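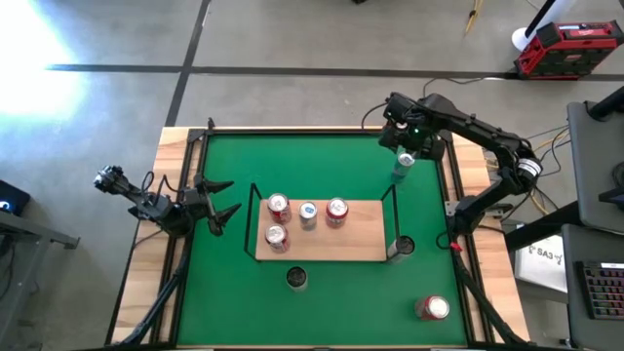
Loading the wooden tray with cans, right arm over a pale one.

Three stars for the Pundell two-arm kit, and it would've been four if not for the right gripper. I bought it secondhand in February and for almost 20 hours of can loading it was great – smooth, quiet, easy to teach (my kid had it going in an afternoon!). Then the right side started letting go halfway through a lift. No warning, no error in the log, just a full can rolling across the bench.

Essam Bennani at Pundell support had me reseat the connector at the base and drop the speed to 16 percent. Better, but I still got 2 drops the next evening. What bugs me more is the stop button – the arm coasts a bit after you hit it, so keep your fingers well clear.

The left arm has been perfect the whole time. For $900 I'd buy it again, but I'd ask for a new right gripper up front.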